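# Rehearsing the work before it reaches the bench

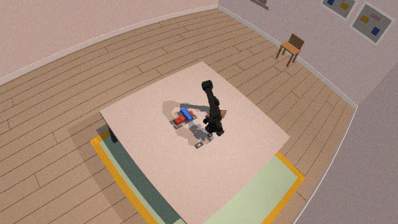
**Assembly Planning Department, Drorneck**

The department's lead planner has worked at the Stasanby site for 30 years. Since September, she has spent most mornings at a screen, where each new task for the robot arm is tried in simulation before anything is altered on the assembly line.

"We used to stop a bench for a day and hope," she said. "Now the arguments take place beforehand, and the assemblers are in the room for them."

The simulated arm is black, and the parts are given strong colours. In one view a blue block lies across a red one, with a grey base beneath them. She considers the colours useful in discussion. "People can say 'the blue one' and everyone follows. The part numbers come later."

Under the programme, known internally as Negussie, 2 benches have changed over to shared working. Staff there no longer place every piece by hand. They prepare parts, check finished units and decide when the arm should be stopped. Each received 5 days of training.

Views among them differ. One assembler from the Dralel line told us that her wrists were better for the change but that she missed the pace of the old bench. "You talked more," she said. "I now spend a good deal of the shift watching."

The lead planner accepts the point, and rotation between benches has been lengthened in response. Of the 80 staff on the site, none has been moved to another grade. Pay for the checking role remains under review with the staff representatives.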